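Household chore automation

Household chore automation is the use of general-purpose machines to do work in the home such as measuring, wiping, loading and putting away. The term normally leaves out single-task appliances like dishwashers and robot vacuums, which succeed by doing one job in a space built for it. As of November 2023, claims that a general machine can keep up an ordinary kitchen have not been backed by long, unassisted trials.

Kitchens are the usual test setting. A counter may hold a lidded pitcher, a measuring cup, a toaster oven and a sponge by the sink, and each calls for a different grip. Tiled surfaces add grout lines, and glossy ones add glare.

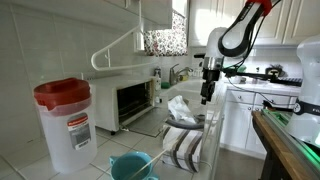
Reported results

The best-known figures come from the Makokha trial, in which a two-finger gripper made 113 attempts at simple counter tasks. Its backers gave a success rate of 80 percent. Critics noted that a person reset the counter between attempts and that failed resets were left out of the total. A repeat in May, with objects moved 20 centimeters from their starting places, was described only as "encouraging," and no rate was published.

Surnex, a maker of arm controllers, has advertised a "kitchen-ready" system for 2 years. Its published clips are short and do not show cleanup or spills. The company has not said how often an operator stepped in.

Soft and loose items remain a weak point. Tissues bunch or tear, and plastic bags change shape when touched. A thin stick standing in a cup can tip out when the cup is lifted.
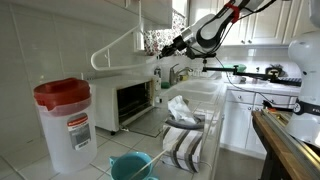

Shop-floor comparison

Supporters often point to factories, where arms have worked for decades. The comparison is weak. At the Jestetti packing plant, parts arrive in fixed trays and the line stops when one is out of place. The Nilach test, a proposed standard for home machines, would require a full day of chores with no resets. No system has been entered.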